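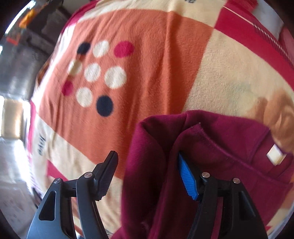 Lies Leemans says a blanket with this much going on should be kept for people who fall asleep quickly. She has a point, although she made it while holding two of them for the checkout queue, so I'm not sure how much weight to give it.

We were at the Grirnard open day in Nadthorpe, which happens every September and which I had managed to avoid until this year. Grirnard makes and finishes fleece blankets, washes other people's, and runs a shop out the front where you can buy the ones that came out slightly wrong. The drive took us longer than it should have because I trusted the brown tourist sign. The brown tourist sign leads to a lookout. It's a nice lookout, and there were four other cars there with blanket vouchers on the dashboard.

Entry was $7 and came with a cup of tea and a sticker. You're meant to wear the sticker at all times on the factory floor. Fleece, as any child could have told them, is very good at removing stickers, and by the first landing most of the crowd had donated theirs to the stock.

The tour starts in the cutting hall, with long tables, big rolls on racks and a noise like a distant lawn mower. Thoa Khúc took our group around. She has the voice of someone used to talking over the lawn mower, and she kept using it in the quiet rooms as well. We learned that fleece starts life smooth and gets brushed until it gives up, and that the fuzzy side you're stroking in the shop is the result of a great many small wire teeth. A man behind me asked if it hurt the fabric. Thoa gave this more thought than I would have.

Then the printing. Their current catalogue runs to 304 patterns, and I would guess the teddy bear is doing a good share of the work. There's a shelf of old sample books you can flip through. The early ones are all tartan and ducks. Somewhere in the middle the company discovers orange, and after that it's every blanket for itself: polka dots in navy and white and red, cream patches with lettering on them, stripes, pinstripes inside the stripes. The house view is that a busy print hides toast crumbs. I have children's bedding at home that supports the theory.

I asked why the dots have those soft edges, expecting something about artistic intent. It's the pile. You print a crisp circle on a surface that is basically short hair, the hair lies where it wants, and you get a slightly sleepy circle. Letters have the same trouble, especially once the blanket is spread over something lumpy, when a perfectly nice word like LOVE starts to look like a remark in another language.

The plain colours are kept in a separate room, as if for their own protection. Burgundy sells best, according to Thoa, and it's the one people buy for themselves. The patterned ones are presents.

Lunch was a sausage in bread from a tent run by Phan, the bakery across the road, who had sensibly brought the good mustard. The seating was hay bales. If you're going to spend an afternoon handling pale fleece, I would suggest not sitting on a hay bale first. I spent the next hour being followed by a woman with a lint roller.

After lunch you can go upstairs to what the leaflet calls the Home Rooms, and this was the part I liked best, despite having gone up mainly for the toilet. They've done out several bedrooms with proper beds pushed up against proper walls, and you're allowed to handle everything. Shake it out, get under it, argue with your spouse over which side goes up. It's the only furniture display I've been to where the staff look disappointed if you leave it neat.

The room to visit is the one with the floral bolster, white with small pink and red flowers, curving along the top of the bed and down one side like a polite draught excluder. Put next to the bear quilt it ought to be a disaster. Lies thought it was a disaster. I've come around to it. Once you have bears and orange blocks on a bed, small flowers are hardly going to tip the balance, and the big magenta-red blanket on top gives your eyes somewhere to sit down.
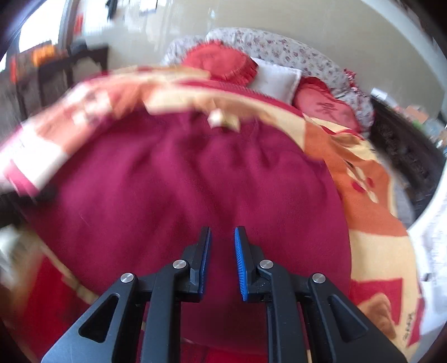
The bear quilt and the magenta blanket in the Home Rooms, mid-shake.

Shaking out a fleece this size is harder than it looks from the doorway. The official Grirnard method is to hold the top edge, lift, and let the air get under it before you bring it down. My method is to lift, lose sight of the room, and lower the whole thing onto whatever's there. Thoa does it with one flick and then walks away without looking, which I thought was showing off.

She also settled the question of tags. The little tag goes at the foot. I have been sleeping with it at the chin end for years, on the understanding that it was a sort of handle.

There was a folding lesson too, on the hour. Thirds, then thirds again, then roll. The rolled blanket goes into a Mokus box, a squat cardboard thing they sell downstairs for storing winter bedding, and the lid closes. Mine didn't, twice. By the third go I had something that would pass in low light, and the boy next to me, who may have been six, had done his and was sitting on it.

The shop is where the day makes its money back. Seconds are on the left, and you can spend a happy half-hour trying to work out what's wrong with them. One bear had an ear on the seam. Another seemed fine until Lies noticed it had been hemmed to a completely different blanket. Full-weight fleece is 600 grams, whichever size you buy, if I read the shelf card properly, and I'm prepared to believe I didn't.

Practical bits. Parking is in the paddock, so take shoes you don't love. The stairs to the Home Rooms are steep and there's no lift, though they'll bring blankets down to you if you ask at the desk. The washing hall closes at three. Bus 364 stops at the gate and doesn't go anywhere near the lookout.

I bought a burgundy one for myself and a bear one for my sister, who has a birthday coming and a plain grey bedroom.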